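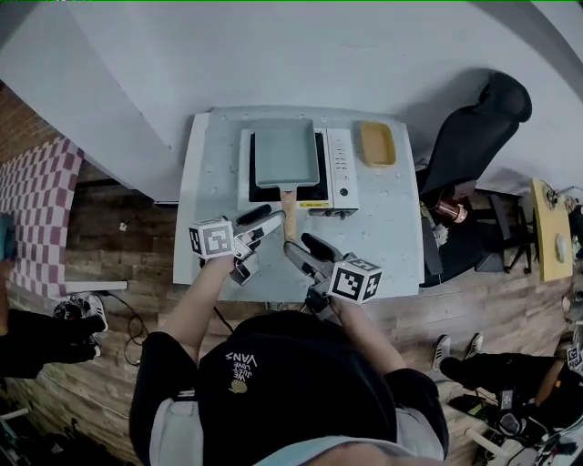

The square pan on the little induction burner, white table, egg night.

Ok quick one because I have to be out the door and I promised a post about the egg pan back in March and then didn't write it.

So. Rolled omelet. Tamagoyaki. I have been making it badly for a long time in a round skillet and telling myself the shape doesn't matter. The shape matters. In a round pan you get a roll with skinny pointy ends and a fat middle, and the ends dry out before the middle is done. In the rectangular one you get a brick. A nice even brick you can slice.

Got mine at Pavura, the kitchen place next to the laundromat. Pale blue-gray, wood handle. They had a red one too and I went back and forth in the aisle way too long. Glad I went with this one, egg looks good against it.

About the burner. Our stove at home is gas and the flame licks right around a narrow pan like this, so the handle gets hot and the egg browns on the edges before you've even tilted it. Induction is so much calmer. Set it low, leave it alone. The one catch is you have to check the pan works on induction before you buy, bring a fridge magnet to the store and stick it to the bottom. I did not do this with my last pan. That pan now lives under a plant.

What I do now, more or less:

4 eggs, a spoon of sugar, a splash of soy, a couple spoons of dashi if there's some in the fridge, water if there isn't. Mix with chopsticks and don't whip it, you don't want foam. Strain it if you're feeling fancy. I strain maybe one time in three.

Oil on a folded paper towel, wipe the whole pan, corners too. CORNERS. All my tears happened in the corners.

Pour a thin layer. Tilt. Pop the bubbles. When the top still looks a bit wet, roll it toward you, then shove the roll to the far end, wipe with oil again, pour again, and lift the roll up so the new egg runs underneath. Roll again. Keep going til the bowl is empty. Mine takes 6 pours if I don't get greedy. When I get greedy it's more like a folded omelet with ambitions.

Heat: lower than you think. I burned 2 in a row on medium before I gave in and turned it down. A drop of egg should sizzle quietly, not jump.

Then onto a bamboo mat if you have one, squeeze it square, let it sit. Slice it cold or warm. I like it cold the next day straight out of the fridge, with the grated radish that comes in the tub from Hijazi (the corner grocery, they moved it down by the tofu, took me ages to find).

Stuff I've tried in the middle so far: nori, good. Scallion, good. Cheese, fine, kind of glues itself to everything. Leftover spinach, squeeze it out first or the whole thing weeps on the plate. Want to try crab stick next.

Cleaning is nothing. Warm water, soft sponge, dry it, hang it up. Don't soak the handle. I've been rubbing a little mineral oil in the wood now and then and it's holding up ok.

Someone asked in the comments on the Tiltine noodle post what else you can make in a pan this size. Two strips of bacon cut in half. One piece of french toast, fits like it was made for it. Reheated dumplings. A single fish fillet if it's a modest fish. Not pancakes, I mean you can, they come out as rectangles and my household rejected them.

Storage: it sits sideways on the narrow Skilomden shelf with the cutting boards. Takes up no room at all, which was my main argument for buying it.

Ok realy have to go. Next time I'll do the rice, which is the other half of the lunchbox and I have opinions about the vinegar. If your rolls keep splitting put it in the comments and tell me how high your burner is set.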